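July | By Geum-ok Cha

The first time I steered the arm at Zornden's Stisville workshop, I drove it straight past the banana and into thin air. The second time too. By the sixth I was grinning like a kid at the arcade, because the thing was going where my hand went!

I was practicing in Mulcombe, the simulator the team uses before anyone touches hardware. You hold a controller, you move, and the robot on the screen moves with you. Every run is saved, and a program called Shim learns from the good ones.
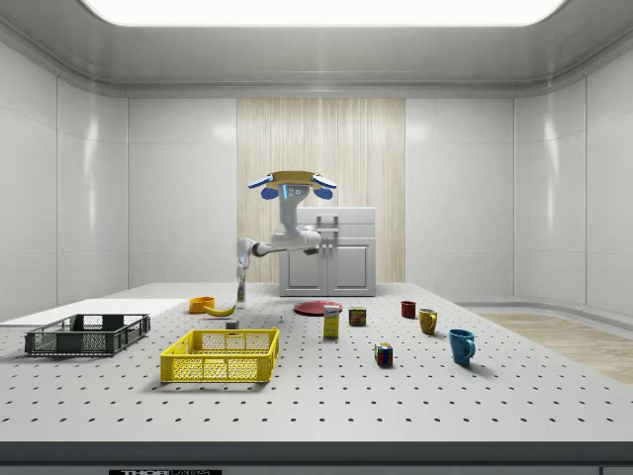 The practice table in Mulcombe, with mugs, crates and a puzzle cube.

Mugs are my favorite. You have to think about the handle, and which way your wrist will end up, and suddenly you notice how much your own hands know. The team has saved 1,154 runs so far, 140 of them just for mugs, and a patient beginner can add 50 in an afternoon (I managed fewer, but I talk a lot).

Then you let go of the controller and Shim takes a turn. Watching it try a move you taught it is a wonderful feeling, even when it copies your bad habits.

Related
Learning to Solder at 60
A Weekend With Kit Telescopes

Contact us | Copyright Stisville Monthly | Back to top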